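Gruklow handheld salinity meter: a season on the dock

I bought the Gruklow to replace a refractometer that had been dropped one time too many. I sample a tidal creek and the small bay it empties into, mostly from a dock and sometimes from a kayak, and I wanted salinity and temperature from one probe. I have now used it from April into September.

The meter is a gray handset with a probe on a cable. The cable on mine is 18 feet, which reaches bottom anywhere off our dock, even at high tide. There is a shorter version for less money. I would not get it unless you only plan to test water in a bucket.

Setup took one evening. You calibrate at two points, and the standards come in the box, but there is only enough of each for a few rounds. I buy mine from Skometti now. The bottles are larger and the caps don't leak. The manual says to calibrate monthly. I do it before every trip, and the drift between trips has been small enough that monthly would probably do for most people.

Readings settle in 20 seconds or so if you move the probe up and down a little. If you let it hang still it takes longer, and in slack water it can sit on a wrong number for a while before it creeps up. Temperature is slower than salinity. When you lower the probe through a sharp layer, the salinity figure will be off until the temperature catches up, because one is computed from the other. Wait for both. The manual covers this in one sentence on the last page.

In June, after several days of rain, I had a fresh layer at the surface reading 5 and water near the bottom reading 23. I took the profile twice going down and once coming up and got the same shape each time. The refractometer would never have shown me that without a lot of bottle samples.

Lutfa Akanda, who samples the other side of the bay, has the Beddoe meter. We hung both probes off her dock one morning and they agreed closely at every depth we tried. The Beddoe has a brighter screen and a better cable reel. It also costs a good deal more, and you have to send it back for a new probe. On the Gruklow the probe unscrews and you can swap it yourself.

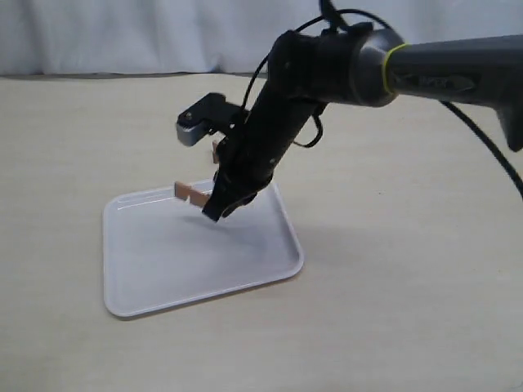 Battery life is fine. It takes two AAs and I am on my third pair. The battery door has a thin gasket that needs a wipe of silicone grease now and then, and none is supplied.

Logging is the weak part. The handset stores readings with a time but no depth, so you still need a notebook. I marked my cable with tape every foot. The export is a plain text file that opens in any spreadsheet, but the clock resets when you change batteries, and I lost the times for a full afternoon that way.

I also tried the Clorkier carrying case sold alongside it. The foam is cut for the shorter cable and the lid won't close over mine. I sent it back and use a lunch cooler.

Rinse the probe in fresh water after each use and let it dry before you put the cap on. I skipped this once and had a crust on the electrodes the next week. It came off with white vinegar and a soft toothbrush.

I would buy the meter again for dock and small boat work. For anything left in the water unattended, look at a proper logger.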